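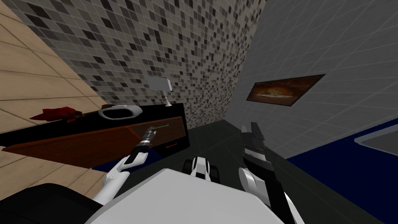 Page 2 of 3

tavla_40
I was at the Clellisley open day, Wurngate hall. They showed the bathroom task in the simulator. Has anyone else seen it? I liked it, but the talk was too short for me.

Jendetell
I was there also. The speaker said more than 4,000 runs, but I did not hear how many were good. Without this number I can't judge.

tavla_40
It was on the slide: 732 tried in December, 478 good.

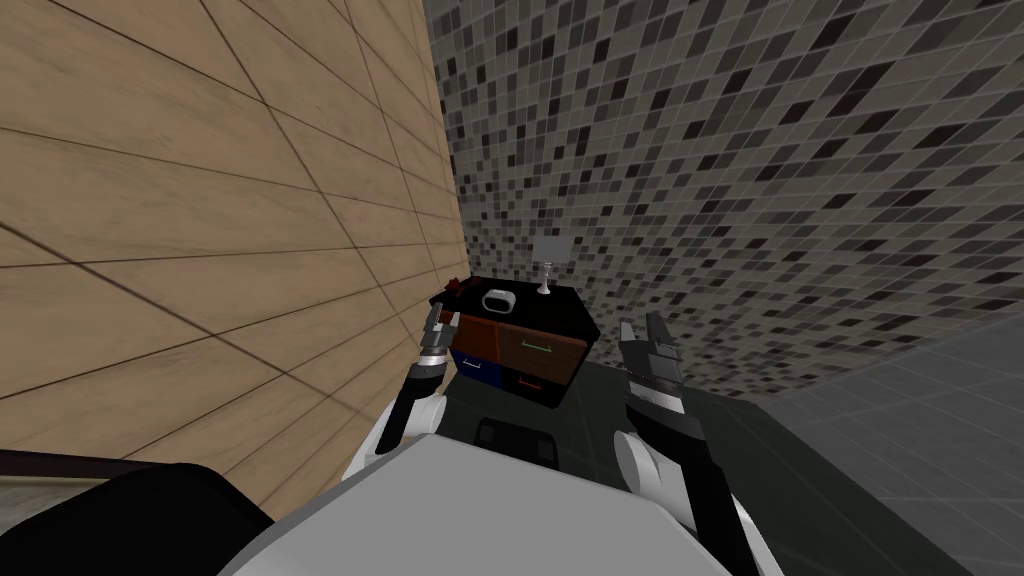 Jendetell
My question is about the handles. In a real home they are rarely so easy to find. On this cabinet they are thin and colored, green on some drawers and red on another. I think it helps the robot too much.

tavla_40
I don't agree. For a first test it is fair.

mosaik
Does the program read the color at all? I asked at the desk and they promised to write me back.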